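The Case for the Dull Fixture

Posted Mon 20 December

Most of the argument about robots in small workshops concerns the arm. Payload, reach, repeatability, whether a used one is worth the money, whether the controller will accept a third-party gripper without a license key. I have taken part in those arguments and I don't regret it, but I think they are aimed at the wrong component. In a build at home or in a shared shop, the arm is the part most likely to do what its manual says. The parts that decide whether the cell is useful are the ones you made yourself out of board and screws, and they get a tenth of the attention.

My position is simple. A hobby cell should be designed from the fixture outward, and the fixture should be made of ordinary things: a cabinet, a handle, a slab of something flat. If the arm can't cope with those, a better arm will mostly fail faster.

We have been running our build at the Eltadero shop since January. The software side is a small task sequencer called Clanum, which Rachid Fawzy wrote and which I maintain badly. The first target was a fixed pick from a machined nest. It succeeded 133 times in a row and taught us nothing, as the nest did all the work. The part could only be in one place, so the program only had to know one place.

The second target was furniture. A door or a drawer is a constrained motion with a constraint you don't get to choose. The hinge axis is wherever the hinge was screwed in. A handle has a gap behind it, and that gap is the real specification: finger thickness, plus clearance, plus whatever error you carry from the base frame to the fingertip. A round bar is more forgiving in rotation than a flat pull and less forgiving in grip, as two flat fingers on a round bar make line contact and will slide along it under side load.
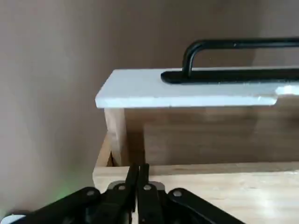

Sieglinde Görtz thinks this is the wrong order entirely, and has told me so on the shop list more than once. Her argument is that furniture hides errors. A hinge has slack, a drawer has slack, wood gives a little, and a program that is off by a couple of millimeters will still get the thing open. You then believe your calibration is good. She would have every newcomer spend the first month touching off against a dial indicator and writing down the numbers, and would not let a door near the cell until the numbers repeated.

I accept the physics and reject the schedule. Slack does hide error. It also hides error in the place where the machine is going to be used, and a cell that tolerates a bad hinge is worth more to me than one that resolves a dial indicator and then stalls on a bad hinge. The dial indicator should come out when there is a question for it to answer. In our case the question came up in the second week, when the same program opened a door cleanly in the morning and pulled the whole cabinet along the table in the afternoon. The base frame had been taught with one tool offset and the program was run with another. An indicator found it in ten minutes. Had we begun with the indicator, we would have had a page of good numbers for the wrong tool.

There is a second objection, which I take more seriously: furniture fixtures are not reproducible. A nest can be drawn and sent to somebody. A cabinet assembled from what was on the rack cannot, or at least not with any confidence. This is the best argument for the commercial test panels, such as the one Zustness sells, and if I were comparing results with another shop I would probably buy one. I am not comparing results with another shop. For a single cell, reproducible means that the fixture comes back to the same place after somebody has borrowed the table, and that is a matter of two dowel pins and a habit.

The pins deserve a paragraph. Put both on the fixture and the holes in the table, never the other way around, unless you enjoy catching your sleeve. Make one hole round and the other a slot along the line between them. A pair of round holes will fit on the day you drill them and bind when the humidity changes, and then someone will open one out with a hand drill and you will have lost the location without a record of it. We use a block of hard rubber under the free edge to stop rocking. Clamps are fine for a session, but they bow a thin panel, and the bow moves the handle.

Now the arm itself, briefly. Collaborative arms have made this kind of work possible in rooms that were not built for it, and they have also made people careless about layout. The force limit on the data sheet covers contact with the arm under stated conditions. It does not cover the edge of a workpiece, or the pinch between a moving part and a fixture that is pinned to the table. Speed is the cheapest protection available. We run new programs at a reduced override, and nothing goes to 70 percent until it has completed four clean cycles with a hand on the stop.

Cabling is the other neglected item. Everyone draws the arm and the table, and then power arrives as an afterthought, one adapter at a time. I would give it a surface of its own from the start.
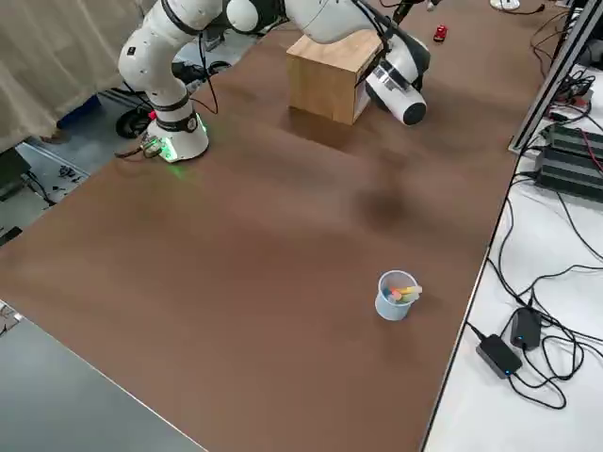 The arm at its table, with the power supply and adapters on the white surface alongside.

The separate surface costs floor space, and in a shared shop floor space is the real currency. It pays for itself the first time you have to trace a fault. Label both ends of every lead. Route the arm's own lead out on the side away from the fixtures, and leave enough of it that the base can be shifted without unplugging.

What I would ask of anyone planning a cell is to reverse the budget. Our friends in the Sauerland group spent eleven months choosing an arm and a weekend on what it would touch, and they have been rebuilding the second part ever since. Price the fixture first, including the time to make it twice -- the first one will be wrong. Then buy whatever arm is left in the budget, used if need be, with a gripper whose fingers you can swap. If the money runs out at that point, you still have a cabinet on pins that opens by hand, and you can spend the winter measuring how much force it takes.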